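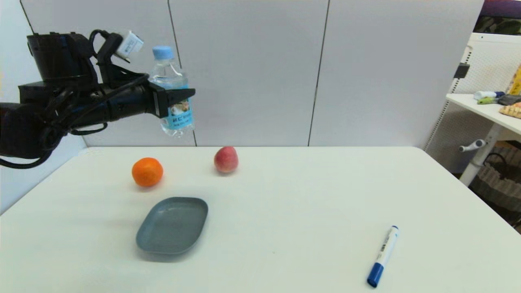

Figure 5. Gripper holding a capped water bottle above the table.

Week 5 handout: grip loss on a held object

Background. On Wednesday the arm at the Gulmont lab dropped a full bottle during a lift. The log shows the jaw force falling 388 ms after the lift command. The jaws then opened all the way, and the arm kept moving.

Cause. A worn connector at the wrist cut power to the gripper. The controller read the missing signal as zero load — a valid value — so no stop was sent.

Fix. Fault code 851 now halts the arm when the signal is missing. Stay outside the marked area until the halt clears.

For next class: read the Jokex log and mark the first bad sample.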